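Vuver Fleece Throw, Twin/Full
Item 1034

We sell blankets, and we don't believe most of what gets printed on blanket packaging. The label on the Vuver says "cloud soft" and "never pills." The first claim can't be measured. The second one we tested in January, washing our shop sample 11 times on warm. It pilled a little near the hem, less than the Skurus we used to stock at the same price.

Fabric is 100 percent polyester fleece, one layer, no filling. It will hold static in a dry bedroom. The maker calls it "all-season," and we wouldn't want it in August.

Prints change from batch to batch. Ask before ordering if you have a child who will only accept one particular bear.

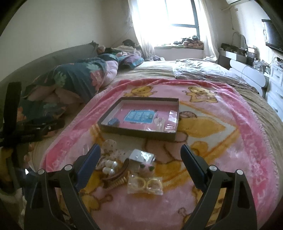 Washing

Cold or warm, low spin. Skip fabric softener, whatever the tag says. Tumble on low or hang it up. Wash it alone the first time, as darker colors can bleed.

Returns

Unwashed, within 7 days, in the original bag. Vuver advertises a "lifetime guarantee" but the small print covers stitching only, so we don't count it as much of a selling point.

Questions about sizes or current prints go to Nghĩa Lưu at the front desk. We don't match online prices.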